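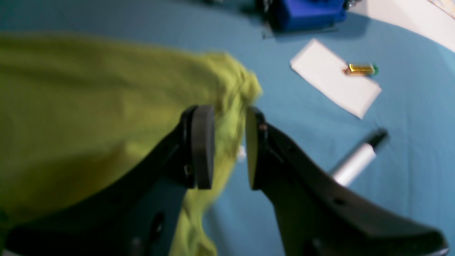 로봇이 집안일 해주는 날, 아직 멀었나

급하게 씀. 오타는 나중에.

요즘 주변에서 자꾸 묻는다. 그래서 로봇이 빨래 개주냐고. 설거지는 되냐고. 이쪽 일 한다고 하면 명절에도 묻고 택시에서도 묻는다. 대답은 늘 비슷하게 함. 어떤 건 되고 어떤 건 안 되고, 되는 것도 느리다. 그럼 다들 실망한 얼굴. 그래서 그냥 글로 써두기로 했다. 다음부터는 링크 던질 거임.

우리 팀에서 Fasurberg라고 부르는 작업 묶음이 있다. 이름은 별 뜻 없고. 테이블 위에 잡동사니 늘어놓고 치우는 거. 천, 펜, 리모컨, 작은 부품. 거실 탁자에서 흔히 보는 것들이다. 사람은 40초면 끝낸다. 통화하면서도 한다. 로봇은... 9월에 돌린 거 기준으로 제일 잘 나온 판이 7분이었다. 제일 잘 나온 게.

천이 제일 싫다

이건 몇 번을 말해도 모자람. 컵은 어제도 컵이고 오늘도 컵인데 천은 놓을 때마다 모양이 바뀐다. 구겨지면 어디가 모서리인지 모르고, 접힌 데가 그림자인지 진짜 접힌 건지도 모른다. 사람은 대충 잡고 털면 되는데 그 "대충 잡고 털기"가 엄청 어려운 동작이다. 집어서 옮기기만 하는 건 꽤 된다. 구석에 밀어두는 것도 된다. 근데 개는 건 다른 얘기. 한 번 접는 데까지는 가는데 두 번째 접을 때 첫 번째 접은 게 풀린다. 보고 있으면 내 손이 나감.

게다가 천이 깔개 위에 놓여 있으면 밑에 있는 천까지 같이 집을 때가 있다. 연두색 집으라고 했더니 하늘색이 따라 올라옴. 색이 확 다르면 좀 낫지만 손가락 끝에서는 천이 다 천이다. 깊이가 몇 밀리 차이밖에 안 나니까 조금만 더 내려가면 바닥까지 꼬집는다.

딱딱한 건 그나마

펜, 리모컨 이런 건 할 만하다. 길쭉한 건 방향만 맞추면 잡힌다. 리모컨은 넓적해서 가운데를 잡으려면 손가락을 꽤 벌려야 하고, 끝을 잡으면 들 때 빙글 돈다. 그러면 놓을 때 뒤집혀서 떨어짐. 버튼 면이 아래로 가면 치운 건가 아닌가? 채점 기준에는 치운 걸로 돼 있는데 우리집에서 그렇게 해두면 욕 먹는다.

원통형 펜은 살짝만 건드려도 굴러간다. 굴러가면 다시 찾고, 다시 맞추고. 이 사이에 시간 다 간다. 천 위라서 그나마 덜 구르는 거. 맨 책상이었으면 바닥까지 갔을걸.

문제는 나사

작은 거. 집에서는 머리핀, 동전, 약 한 알이 여기 들어간다. 현장에서는 그냥 나사고. 패드보다 훨씬 작아서 잡는 순간 안 보인다. 잡았는지 안 잡았는지 모르고 빈 손으로 통까지 가서 놓는 시늉을 한다. 아주 당당하게. 그러고 다음 물건으로 넘어감. 힘 센서 붙이면 낫긴 한데 나사 하나는 너무 가볍다.

그래서 공장 쪽 사람들은 애초에 나사를 바닥에서 줍게 안 한다. 정렬 피더로 줄 세워서 준다. 그게 맞다. Grulell 쪽 라인 구경 갔을 때도 그랬음. 로봇이 똑똑해 보였는데 알고 보면 주변을 다 맞춰놓은 거. 집에서는 그걸 못 한다. 거실에 피더를 놓을 수는 없잖아.

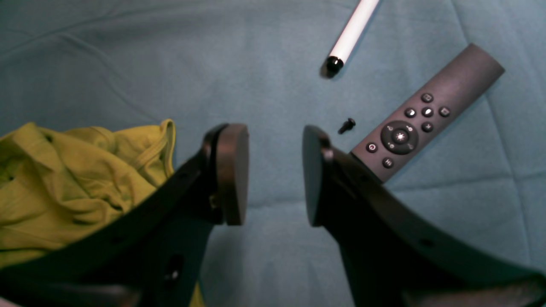

그래서 점수로 치면

지난번 정리해둔 표에서 딱딱한 물건 집어서 옮기기가 79퍼센트. 생각보다 높다고들 하는데, 집에서 쓴다고 생각해보면 다섯 번에 한 번은 떨어뜨리는 거다. 그릇이면 못 쓰지. 천은 옮기기만 쳐도 그보다 한참 아래고, 개기는 표에 넣지도 않았다. 넣으면 회의가 길어져서.

Fanport 데모 영상 보고 이제 다 된 거 아니냐는 댓글도 봤다. 영상은 잘 찍었더라. 빠르고 깔끔하고. 근데 배속 표시 구석에 조그맣게 있고, 수건이 처음부터 평평하게 펴져 있다. 구겨서 던져놓은 걸 시작으로 하면 완전 다른 문제가 된다. 우리집 빨래는 펴진 채로 나온 적이 없음. 까는 건 아니고, 우리도 데모 찍을 때는 조명부터 옮긴다.

물건이 서로 붙어 있는 것도 골치다. 펜이 천 밑에 반쯤 들어가 있으면 천부터 치워야 하는데 이 순서를 가르치는 게 생각보다 오래 걸린다. 사람이 시범을 보여주면 따라는 한다. 그런데 배치가 조금 바뀌면 또 헤맨다. Tóth 방식이라고 우리끼리 부르는 게 있는데, 일단 큰 거부터 전부 한쪽으로 밀고 시작하는 거. 무식한데 제일 잘 됨. 나도 집에서 청소할 때 그렇게 한다.

언제 되냐고 또 물으면

정해진 물건 정해진 자리에 넣는 정도는 2년 안에 볼 만해질 것 같다. 느려도 밤새 돌리면 되니까. 자고 일어나면 탁자가 치워져 있는 거, 그 정도면 난 산다. 빨래 개기는 모르겠다. 되더라도 티셔츠만 되고 후드티는 안 되고 이불커버는 꿈도 못 꾸고 그럴 듯. 양말 짝 맞추기는 의외로 빨리 될 수도. 보는 건 잘하니까 집는 것만 되면.

다음 글에는 손가락 패드 재질 얘기 쓰려고 함. 실리콘이랑 고무 비교한 거 사진이 어딨더라. 일단 밥 먹고 와서 찾아봄.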